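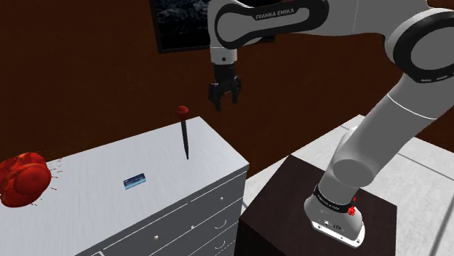 **Notebook / Packaging / Compostable pouches**

Saturday, August 29, 2026

Came in on the weekend to get the seal tests written up while I still remember them, and of course I ended up making tea first and rereading Maricica's notes from the last batch (lovely notes, much tidier than mine). The new Zekholm film runs a little stiffer than the old one. I sealed 49 pouches at the lower setting and 6 of them opened at the corner when I pulled them by hand, always at the same corner, the one by the tear notch. I've put those in the tray with the blue tape so Lakmal can have a look at them before anybody tidies up!

Preben thinks the notch is cut too deep. I'm leaning toward the jaw pressure being uneven, but I've been wrong about that press before, so we'll try it his way first.

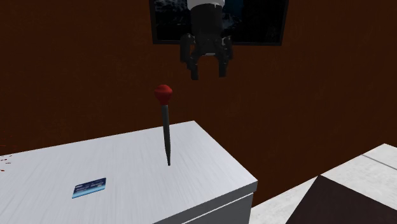

The other thing is the child-resistant zipper for the Peltell gummies. It closes beautifully, a really satisfying click, but my own hands were sore after an afternoon of it, and I do worry about older customers. Radoslava has offered to ask her mother and a few of her friends to try some, which is so kind of her. I'll fill the samples with dried beans.

Still to do: ask Banska if they can send the film in the narrower width, weigh the empties again (I got 11 grams and don't believe it), and find the good scissors. The label proofs can wait till October.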